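Dudstead Kitchen Words

A word list for cooking terms, gathered from recipe cards, parish cookbooks and market signs in and near Dudstead. It has 1302 entries, 227 of them with a second spelling.
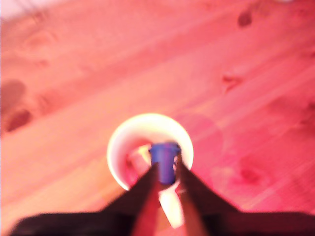

Each row gives the word, its meaning, the source type and the spelling as first written down. Columns are split by tabs. Blank means unknown — not zero.

Files
words.tsv
sources.tsv 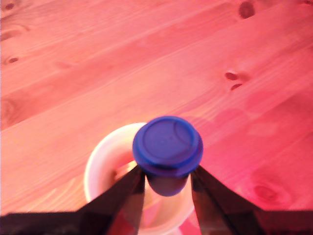

Knots and grain in a wooden tabletop.

Known gaps
Baking is well covered, pickling is thin. The Wurnelow cards are missing 19 pages.

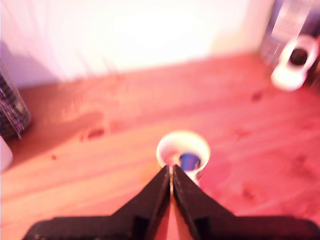

Small white cup, seen from above at an angle.

Version 2 merges the old Muli list.

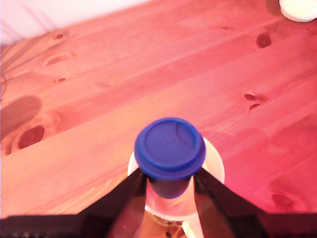 Sort order ignores accents. Send fixes through the Pumov tracker, one word per ticket.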